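Dramico Handheld Gripper Program
Progress report to the Flisturthorpe Fund, October 22, 2023
Prepared by Nele Vandenberghe 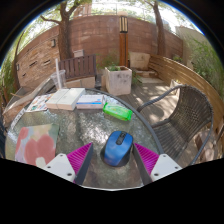

Outdoor grasp task, mouse between the finger pads on the glass-topped table.

1. Status

Collection of outdoor tabletop grasps was stopped in the second week of the period after a fault in the jaw position signal. It has resumed at a reduced rate. Of the 600 grasps planned for the quarter, 200 are now under review and are not counted as delivered.

2. Fault

Quang Vi found the problem while replaying grasps on the bench arm at Amarasinghe. The logged jaw opening was wider than the real one, and the error grew over a session. On replay the arm closed too far and twice tripped its force limit. In the second case the limit acted late and a finger pad was torn from its mount. The operator's hand was outside the work area. No injury occurred.

3. Cause

The encoder magnet on the left jaw shaft had been glued with an adhesive that softens in heat. Under load the magnet crept by up to 6 degrees. Indoor sessions were not affected. The startup check compares the jaws only when fully open, so it passed each time.

A second effect, tracking loss over reflective tabletops, was looked at and ruled out. It produces jumps in tool position but leaves the jaw signal alone.

4. Corrective action

Magnets on all units are now pinned as well as glued. The startup check includes a full close against a 15 mm gauge block, repeated at the end of each session. Replay on the arm is limited to half speed until Rosalind Strickland signs off the revised force limit. Ignacio Ambrose is rewriting the late trip handling; the first version failed its bench test and was withdrawn.

5. Open items

Recovery of the affected grasps from the camera view, using the visible distance between the finger pads. Early results are mixed when the object hides a pad edge.

Replacement finger pads from Rirkircombe, on order.

Revised delivery schedule, to be sent to Loretta Dunleavy once the recovery rate is known. No change to the budget is requested at this time.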